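The Second Pair of Hands
How a computer refurbishing shop in Zikasberg is changing what its benches are for

2024-05-30

The building on the edge of Zikasberg used to store seed. Now it takes in office computers by the pallet, most of them from schools, banks and insurance offices that have moved on to newer machines. Livusard, the company that runs the place, cleans them, tests them, swaps parts between them and sells them again with a one-year warranty.

For most of its life the shop did all of this by hand. Twelve benches, a technician at each, a cart of cases on the left and a cart of finished machines on the right. A good day was 200 computers out the door. In October the company put robot arms at three of the benches, and the daily figure has since climbed to 320.

The arms do the processor work. They take a chip out of a tray, carry it into the open case and lower it into the socket. It is a short job, but it is the one the technicians used to dread. On many of the boards that come through, the contact pins stand up from the socket and are thin enough to bend under a fingertip. A dropped chip can ruin a board that was otherwise worth selling.

"By three in the afternoon my hands weren't the same hands I came in with," says one technician who has been at the shop nine years. She used to save her processor swaps for the morning. Now she preps the cases, checks the sockets under a magnifier and hands them over. 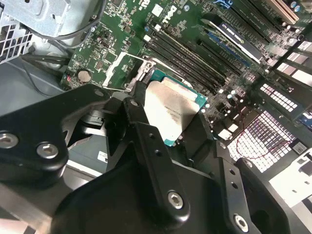
Getting to this point took longer than the company had planned. The system came from Altia, which had mostly sold to plants where every part is new and sits in the same place each time. Used computers are less cooperative. Cables sag, clips are missing, and one model may have three board layouts depending on the year it was built. The staff spent the winter teaching the arms by guiding them through the motion, and they logged 1754 practice placements before a single machine from those benches was sold.

The technicians did that teaching, and they say it is the part of the change they mind least. They were paid a higher rate for those weeks. After some back and forth, the rate was kept for anyone who runs an arm.

Other parts went less smoothly. The robot benches work at an even pace, and the people feeding them felt they had to keep up. Breaks got shorter without anyone ordering it. In March the shop added a buffer rack – a plain steel shelf for prepped cases – so that a person can step away without the arm running dry.

No one has been let go. Two technicians who left over the winter were not replaced, though, and people noticed. Management says it expects to hire for testing, where machines now pile up waiting. Badawi, a reseller that buys much of the shop's output, has asked for larger monthly lots, and testing is what holds them back.

Seating the cooler, routing the cables and closing the case are still done by hand at every bench. A fourth arm is due in the fall. The technicians have asked to choose which bench it goes to, and the company has agreed.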